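Armchairs and sofas - quick fixes before you give up on them

Typing this up fast, kettle's on.

Crumbs first. Cushions off if they come off, narrow nozzle right down the sides, then fold a bit of stiff card and drag it along the back seam. Do it Thursday or whenever the bins go.

Fresh spills. Blot, don't rub. Clean white cloth, work from the outside in. Still there? 200 ml of cool water, 2 drops of washing-up liquid, dab, then dab again with plain water. Try it underneath first!! I didn't once and had a pale ring on the arm for years.

Candle wax - bag of ice on it till it goes hard, lift off with a blunt knife. Brown paper and a warm iron for whats left, not on velvet.

Pet hair. Damp rubber glove, short strokes, all one way. Better than any of the rollers.

Musty smell. Bicarb, leave 4 hours, hoover. Overnight if its bad. Windows open.

Sagging seat. Old folded blanket under the cushion does for now. Veronica Cozma wrote in to say she uses a bit of thin board cut to size under hers, good if you struggle getting up. 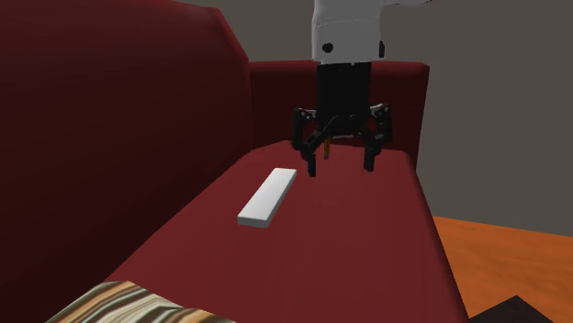

Fading is the other one. Turn the furniture round every few months, or swap it to the other side of the room, and draw the curtains when the sun comes straight in. Loose cushions want flipping at teh same time.

Squeaks - tip it over, tighten every screw you can find, rub candle on any wood that touches wood. Wobbly leg, felt pad on the short one.

Leather is a different job, will do that in October.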